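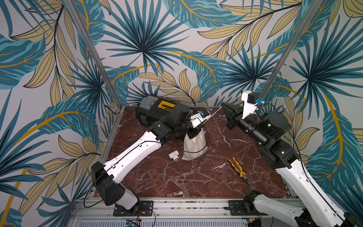
A two-arm Grerer cell with leaf-patterned wall panels. The right gripper is holding a tapered black part.

The Brallville gripper fault was a recurring failure in two-arm tabletop robot cells built by Grerer, a small automation firm in Brallville. Affected arms opened their grippers without a command and dropped whatever they were carrying. No injuries were recorded.

Background

Grerer cells have two arms mounted on a front rail, one at each side, and are used for sorting and handing over mixed objects such as hand tools and pipe fittings. The grippers were supplied by Erneck.

Fault

The first uncommanded release was logged in April, during a handover trial. The controller showed the gripper as closed for the whole event, so the drop was at first put down to operator error. After eight more drops, technician Veikko Kiiskinen traced the fault to the gripper cable. Repeated wrist rotation wore the conductors near the plug, and a short loss of signal caused the gripper to reset to its open position. Wear appeared after around 4000 handovers.

Response

Grerer limited wrist rotation and barred the handling of heavy tools until cables were replaced. Revised firmware, version 617, holds the last grip position when the signal is lost – a change first proposed in a review by the consulting firm Farahani. The restriction was lifted on 2/28/26 for cells with both the new cable and the firmware. Older cells remain limited to light parts.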